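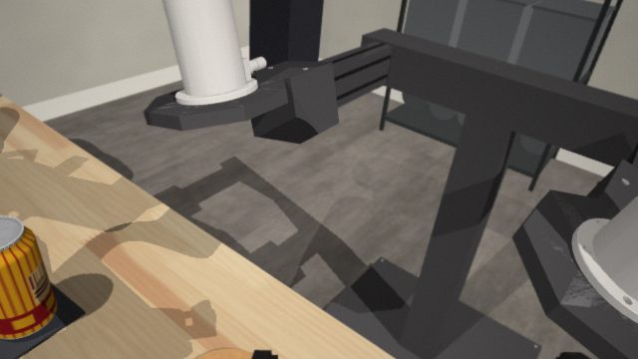
How to oil a wooden tabletop

An oiled top needs doing again once or twice a year. If water no longer beads on the surface, or the wood near the edges has gone pale and feels rough, it is ready. The job takes an evening and a morning, most of it waiting.

These instructions are for bare or previously oiled wood. If the table has been varnished, oil will sit on top and stay sticky, so the varnish has to come off first. To check, put a drop of water somewhere out of the way and leave it for ten minutes. A dark spot means the wood is open and will take oil. If there is no change at all, try scraping the same place lightly with a fingernail or a blunt knife. Varnish comes away in flakes.

What you need

Danish oil or a hardwax oil
Sandpaper, 120 and 180 grit (240 if you like a very smooth finish)
A cork sanding block
White spirit
Lint-free cotton cloths, cut from an old sheet
Rubber gloves
A metal bucket of water for the used cloths

Clearing and cleaning

Take everything off the table, including mats and coasters. Wash the top with warm water and a small squirt of washing-up liquid, using a cloth that is wrung out hard. Rinse with a second cloth and dry it straight away. Then leave it overnight. Damp wood clogs the paper and you will get nowhere.

Grease marks can be wiped with white spirit. Open a window first. Dark rings from wet cans or iron pans are a different matter, as they go deeper than the surface. Oxalic acid crystals will shift most of them, but follow the packet closely and wear gloves and goggles.

Sanding

Start with 120 grit wrapped round the block and work along the grain, never across it. On a top made of several planks, go the full length of each one and don't stop at a stain to scrub at it, or you will leave a hollow. Two or three passes are enough if the old finish was oil. Change to 180 and repeat.

Go lightly at the edges. It is easy to round them over without meaning to.

Vacuum up the dust, then wipe down with a cloth dampened with white spirit. Let that dry for half an hour. Any scratches you missed will show while the surface is wet, so have a look from low down with a lamp at one end.

Oiling

Stir the tin, don't shake it. Pour a little oil onto a cloth and rub it in along the grain, covering a third of the table at a time. Leave it for ten to fifteen minutes. Dry patches can have a bit more. Then take a clean cloth and wipe off everything that hasn't soaked in -- this is the part people skimp on, and it is why so many oiled tables feel tacky in June.

Leave it for the time given on the tin, usually overnight, then rub over very gently with 240 grit and put on a second coat in the same way. Old, thirsty wood may want a third.

Used cloths

Cloths soaked in oil can heat up and catch fire on their own if they are left in a heap. Put them in the bucket of water as you finish with each one, then spread them out flat outdoors, away from anything that could burn, until they are stiff.

Before you use the table again

Allow 48 hours before putting anything on it, and go easy with hot dishes for the first week or two. Wipe up spills as they happen.

Last updated 26th January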